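This site uses cookies to remember your settings. By staying on the page you agree to our cookie policy.

PRESS RELEASE

Gelolholm opens orders for Belau, a plain little desk timer, from its new room in Momberg

Last updated: 20 February 2021

MOMBERG -- I run Gelolholm, and I write our press releases as well, so you'll have to forgive me if this one sounds more like a letter. We're opening orders today for Belau, our new desk timer, and I'm so pleased to be able to type that sentence (it was supposed to be ready in November, then it wasn't, then it nearly was).

Belau is for people who work at a table and lose track of the afternoon. You set it, you get on with your sewing or your tax forms or your chapter, and the time left is there when you look over. There's no app and no account. It doesn't talk to your phone. Our first timer, Ra, did all of those things, and the letters we got about Ra were mostly from people asking how to turn them off! So we started again with a much shorter list of wants, and the shortest version won.

The first run is 1000 timers. After that we'll stop for seven weeks, read what people have written to us, and decide whether anything needs changing before we make more. I know that's slow. We did it the fast way with Ra and spent a whole spring answering the same complaint.
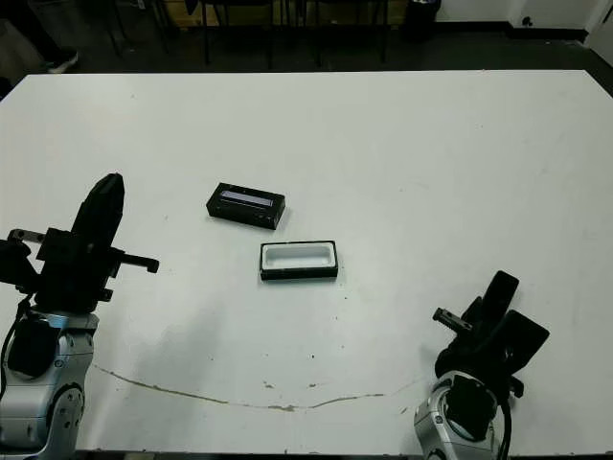 I should say something about the room too, as half the calls I've had lately were about that. We've taken the ground floor of an old print shop on the edge of Momberg, built in 1950, with big windows on the north side and a floor that slopes a bit toward the door. Pens roll. We love it. Our old place was up two flights of stairs and every delivery meant somebody's back went out, and we packed on whatever surface was free that day, so things got mixed up. Now the checking gets done at a proper white table with plenty of elbow room, and the shelves for finished stock run down the wall behind the office.

We check by comparison. A timer goes down on the table next to another one, both get started, and they have to agree for as long as we leave them running. It's a dull job and I'll happily admit I've fallen into daydreams doing it -- but it caught a bad batch of screens early on, and I'd much sooner find those here than hear about them from a customer.
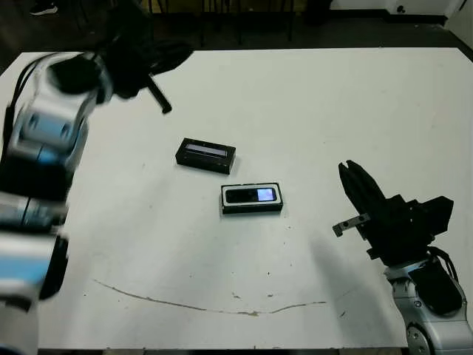
One behind the other on the white table in Momberg, one with its small screen lit.

If you had a Ra, you may be wondering what becomes of it. Keep it! We'll go on fixing them for as long as we can get the parts, and the repair form on our site hasn't changed. Ra owners can also order Belau a week ahead of everyone else if they write to us with their old order number. We've put 100 timers from the first run to one side for this, and if they aren't spoken for they'll go back in with the rest.
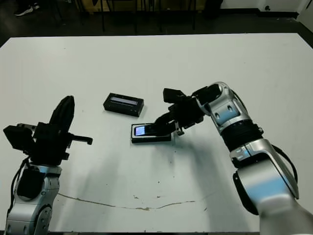
The size of Belau was what we argued about longest. I wanted it big enough to read from across a room, and everyone else wanted it to fit in a pencil case, and we went back and forth on that all summer. What settled it was simply putting things on a table and living with them. A compact black unit with a small screen glowing light blue and white at one end is easy to find when you glance down, while a narrow gray display strip with a faint readout, set farther back and at an angle, asks for a bit more of your attention. I still bring up the pencil case whenever I lose an argument about something else.

Orders open on our website this morning and we'll post in the order they come in. Shops that would like to carry Belau can write to us too, though please be patient, we're a small crew and the shop list is getting long. We don't take payment until your timer is ready to leave the building.

For reporters: we're glad to lend a timer for review, and you're welcome to come see the room in Momberg on a weekday if you let us know first. Parking is on the street behind the building -- the yard out front belongs to the bakery and they do need it for their vans.

Press contact: the press desk, Gelolholm, Momberg

Sign up for the Gelolholm newsletter. Enter your email address and we'll write when there's news.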